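Minutes of the Cluris workshop arm build group, January meeting

Present: the usual bench crowd, plus two newcomers who were given tea and the good stools. Apologies had come in from two members who were down with colds.

1. Last month's minutes
Agreed as read, once we had put right the spelling of Thongsuk, the shop that sells us our bearings. The drip over the lathe is still a drip.

2. The simulated arm
Most of the evening went on this, and very happily too. Before we let our own arm loose on anything solid, we want its moves tried out on the computer, and the Presance model is now far enough along to be worth everybody's time. We had a long and friendly talk over whether the table should look more like our real bench – scratches, glue and all – and decided to leave it plain for now. 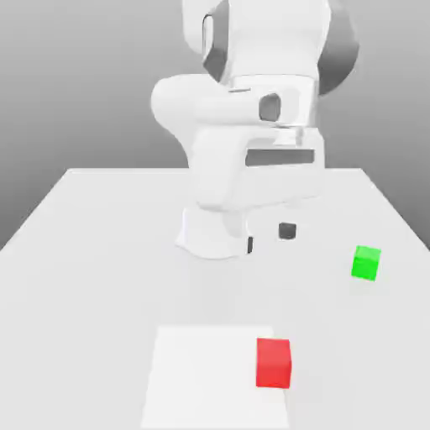 Cluris workshop, January

The still printed with these minutes has the gripper down close to the tabletop, just left of the dark grey cube, with the green cube over to the right and the red one on the white pad. Members liked the soft shadows, which help a good deal when judging height. It was asked whether the pad ought to be a different colour, as white on near-white is hard on older eyes, and the meeting was warmly in favour of trying a pale blue.

Agreed: the next batch of practice runs to go ahead overnight on the office computer, with the count carried on from 2,529. Whoever is last out is please to leave the machine switched on!

3. The real arm
The Diltex motor for the wrist has come, but the mounting holes don't match our plate. We'll drill a new plate, and there was a kind offer of some aluminium offcuts. Wiring is to wait until the plate is done.

4. Money
Cable ties and a box of 12 fuses approved.

5. Any other business
Please wash your own mug. Next meeting at 7.30 pm, same room, and bring a cushion if you have one.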